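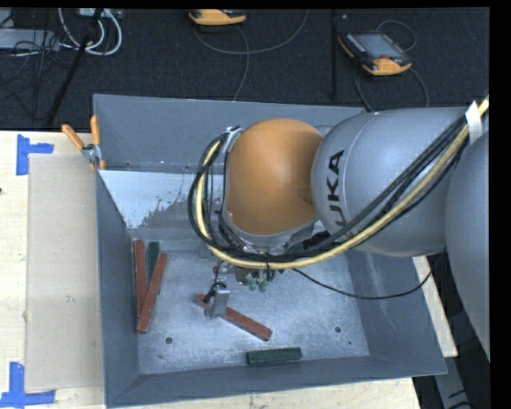
Imani Castellanos said the path behind Flevholm Row should stay closed until the drain is cleared, and asked for that to be item one. Agreed.

Home | Minutes | Allotments | Contact

Prurgate Allotment Society
Minutes, 14/09/2022

1. Drain. Ingrid Bellamy has a quote of $265 from Szalai to clear the drain and reset the grate. Accepted. Path closed until the work is finished.

2. Water. Taps go off at the end of September. Plot holders should empty their hoses and take them home. The tap by plot 12 drips and needs a new washer. Ingrid to buy one.

3. Waiting list. Plot 81 has been given up. It will be split in 2 and offered to the next names on the list. Imani asked whether the shed goes with the left half. Left for the next meeting.

4. Compost. The Plusel bins are full again. Cooked food was found in one of them. A notice will go on the gate.

5. Other business. A request to keep hens on Flevholm Row was turned down under the present rules. It can be raised again at the annual meeting.

Meeting closed.

3 comments | 2 shares

Recent
Seed potato order form
Gate code change
Minutes of the summer meeting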